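Minska robotics club moves crane task into simulation

Students in the Cloltholm club are now rehearsing their origami crane pick in simulation, with a two-finger gripper.

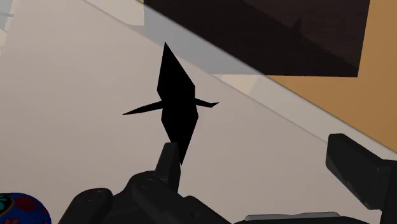

According to one member, thin shapes are the hard part – a small error in the approach angle and the fingers close on nothing. The club has logged 202 simulated attempts this term, 37 of them in April.

Teams of six will enter the Fastov round on Friday. Runs are scored on grip and placement.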